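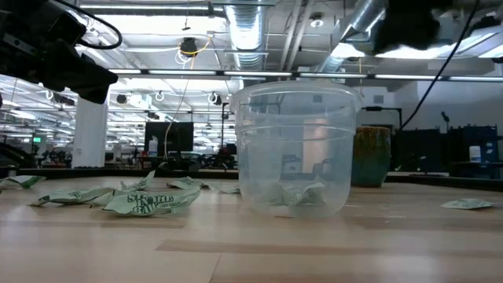 Veikko Saarinen wrote to me that I give my sourdough too little time, and that 4 hours on the counter is nothing in a cold kitchen. He leaves his for 12, in Rantala, where the kitchen is colder than mine.

So in April I tried it his way. I used 200 grams of rye flour, the coarse kind, and a bit less water than before. In the morning the dough smelled sour like apples -- a good smell, I think. The crust became darker than I like, but the inside was soft and we ate half of it with butter before lunch. Next time I will add caraway.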